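Museum Visits with Under-Fives
Handout 4, Family Learning short course, Mudier Centre
2019-05-22

Left over from last session: entry routine. Finish that first, then repeat visits.

1. Arrival

Toddlers remember buildings better than we think. Door, stairs, the smell of the coat room. A child who came once will often head straight for the same thing again. Let them. Do not steer to the new gallery just because parents paid for it.

First 5 minutes = nothing planned. Coats off, look around, toilet. Sillis museum used to start the welcome talk at the door and lost half the group before the first case. They moved the talk to after the first object. Much calmer.

2. Snack and drink stop

Put it in the middle of the visit, never at the end. End-of-visit snack means tired child, hungry child, long walk back thru the shop.

Check with the venue: where are drinks allowed? Most say lobby or classroom only. Ask about lids. Ask about nuts. Get it in writing if the group is from a school.
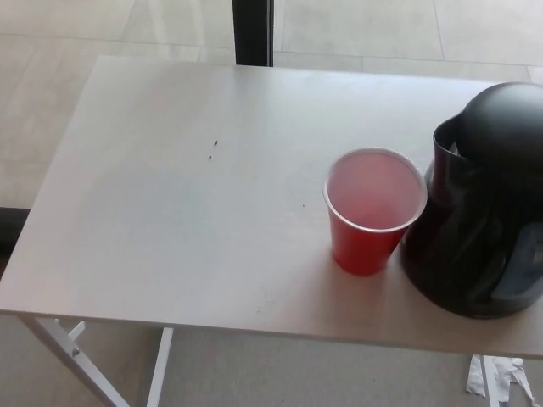
Fig. 1. Red plastic cup on a table.

Cups vs. bottles: bottles from home are easier for under-threes. Cups OK for siblings and adults. Write names on before pouring, marker does not take on a damp cup.

Time needed is longer than you think. Group of toddlers plus strollers, allow double what you would for a school class.

3. Repeat visits

Main point of today. Rozīte (reading pack, p. 68) argues the second visit is where the learning shows up. First visit the child is busy with the place. Second visit they are busy with the things.

What to look for second time:
- names things without being asked
- goes back to one object and stays
- shows it to someone who wasnt there before (cousin, grandparent)
- pretend play that borrows from the displays

Gap between visits: short is fine. Next day is fine. Parents worry it is "wasting" a visit. Tell them no.

Tickets are the problem. Drismont family pass lets you come back within the same week, most places dont. If your venue charges per entry, push for a return stamp. Drismont gave out 400 stamps in February and 300 came back used. Good number to quote to a manager.

4. Play areas

Not a reward for getting through the galleries! Plan it as a stop with its own aim. Link one thing in the play area to one thing in a case, eg. toy fish / real fish. One link is enough.

Mixed ages: older kids take over the big equipment. Give them a job, or split the group by half hour slots.

Adults need somewhere to sit and something to drink or they will start checking the time.

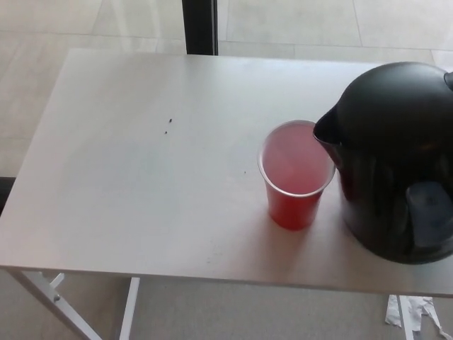

Fig. 2. Pinkish-red drink in a translucent cup, black thermal carafe alongside.

Seating should face the play area. Check sight lines from a chair, sitting down, before you set out the room. Hot drinks on a high surface, away from the edge.

5. Photos

Parents take plenty or hardly any. Dont ask for posed group shots, kills the play. If your venue needs consent forms do them at booking, not at the desk with a two year old pulling on teh rope.

For next time

Read the rest of the Rozīte chapter. Visit any museum twice, with a child if you can borrow one, and write one page on what was different. Bring floor plan of your own venue, pencil marks for toilets, snack spot and exits.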